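At Rakdale the lake is low in April, and the perch stay close to the old stone wall. I have fished there for many years, and always with live shrimp, which I keep at home in a tank of 100 liters. To keep them alive is harder than to catch the fish.

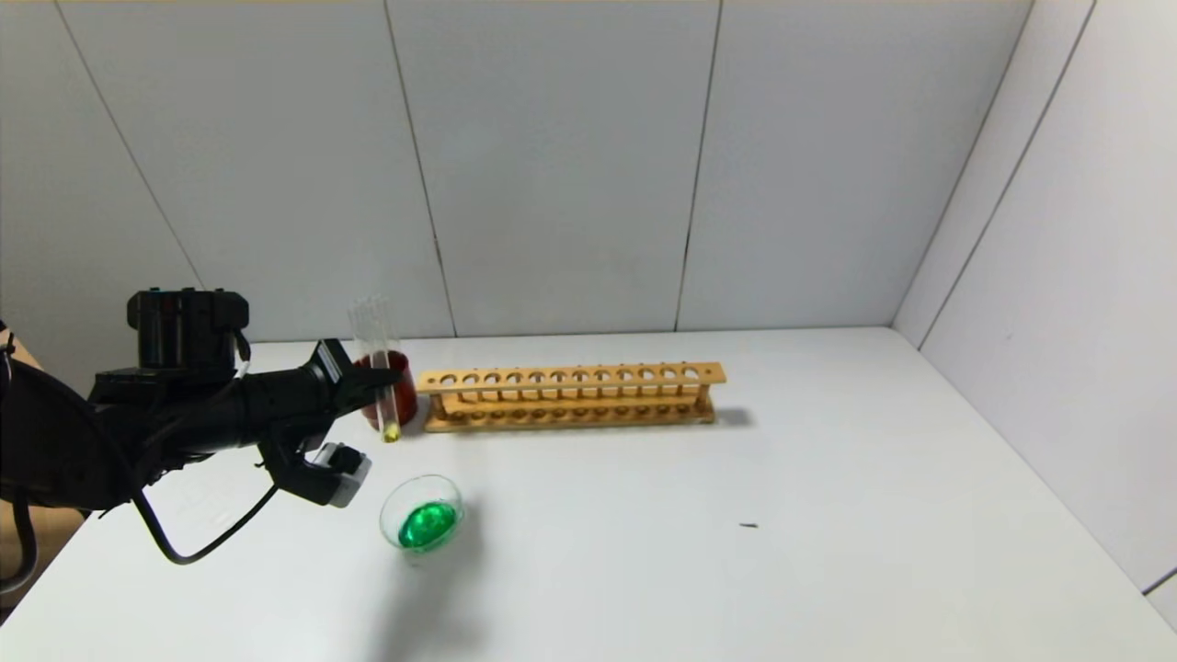

A glass test tube and a beaker on a white tabletop.

Most shrimp die in the first night, from a too quick change of water. I let the bucket stand beside the tank and add tank water slowly, one cup at a time. The best temperature for mine is 17 degrees Celsius.

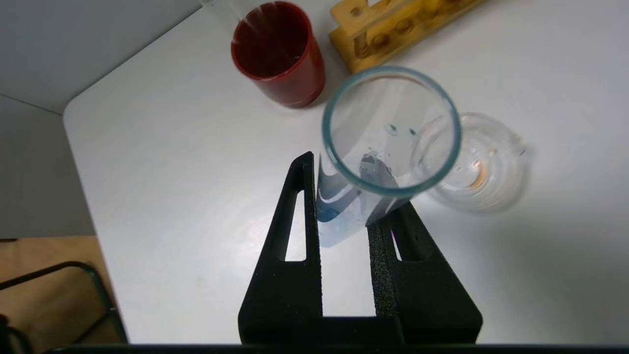 Old food is the second danger. What the shrimp do not eat sinks and spoils the water, and it can be as small as the dark gray bit near the bottom of this glass tube. I take it out every evening with a thin hose – the shrimp do not like it, but they get used to it.

For the trip to the lake I use a Siteo cooler with a wet cloth inside, and no deep water. 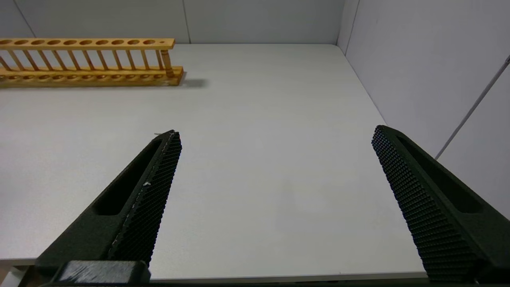 Cabrera wrote to me from Pramton that the wet cloth is a mistake in summer, and that a small air pump keeps more shrimp alive on a long drive. I will try the pump in July, when the perch go deeper and I must stay until dark.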